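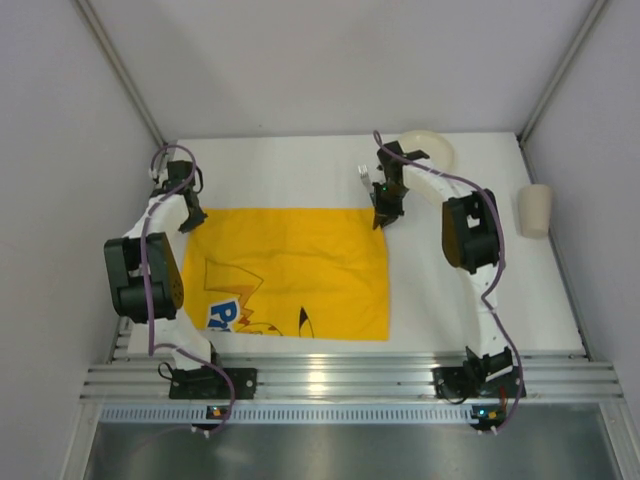

Two robot arms hold a yellow cloth on the tabletop in the Nordin Hall robotics laboratory. A fork, a plate and a cup are set out to the right.

Home News Academics Student Projects Athletics Calendar Contact

Robotics students take on table setting in senior project

Last updated: July, 4:15 p.m.

MUDLEY – Students in the summer session of the Applied Robotics course at Mudley Technical College are teaching a pair of robot arms to set a table for one, a project that will conclude with a public demonstration at the end of the term.

The course enrolls 16 students, divided into teams of four. Each team is responsible for one part of the task: spreading the cloth, placing the dishes, placing the silverware, and clearing the table afterward. The work will be judged as a single routine, and all teams will receive the same grade for the final demonstration.

"The students asked for a task that their families would recognize at once," said Agnes Westerberg, who leads the course. "Setting a table is familiar to everyone, and it calls for a good deal of careful handling. A cloth does not behave like a plate, and a plate does not behave like a fork."

The cloth team began its work in the first week of the session. Under the rules adopted by the class, the fabric must lie within the edges of the table and no fold may remain under a dish. Team members first practiced with paper sheets and moved to fabric after a review by the teaching staff.

Liv Sjögren, a second-year student on the team, said the two arms must be guided together when they take hold of the fabric.

"If one side moves ahead of the other, the whole cloth turns," Sjögren said. "We spent most of our early sessions learning to keep the same pace."
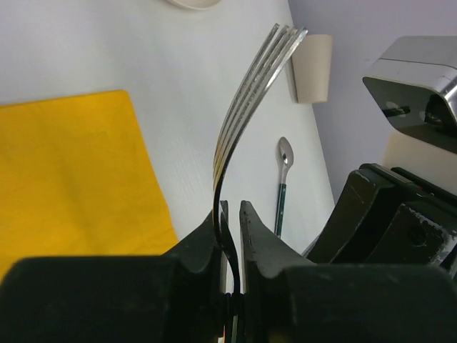

Silverware has been assigned to a separate team led by Ajith Joseph, also a second-year student. Forks and spoons are narrow and offer little for the fingers of a gripper to close on, and the team has been comparing different points along the handle. Joseph said the students keep a written log of every attempt, including those in which a piece is dropped or set down at the wrong angle.

"The log is read aloud at the start of each class," Joseph said. "It has helped the other teams plan their own work."

The project is supported by a grant of $1,000 from Cerka, a local equipment supplier, which covers replacement parts and tableware. Valbona Petek, the firm's education coordinator, has visited the laboratory twice this session and will serve as one of the judges at the demonstration.

Teams will be scored on the position of each item, the condition of the cloth and the time taken. The time limit for the full routine has been set at 18 minutes. A team may request one restart – a second request will result in a deduction.

Malcolm Sedgwick, dean of applied sciences, said the college intends to offer the course again next summer and is considering a second section. Students who complete the course may apply for places on the Taltusus team, the college's entry in regional robotics competitions.

The demonstration will be held in Nordin Hall and is open to students, families and members of the public. Admission is free, but seating is limited and advance registration with the Office of Applied Sciences is requested.

Contact the News Office | © Mudley Technical College | Back to top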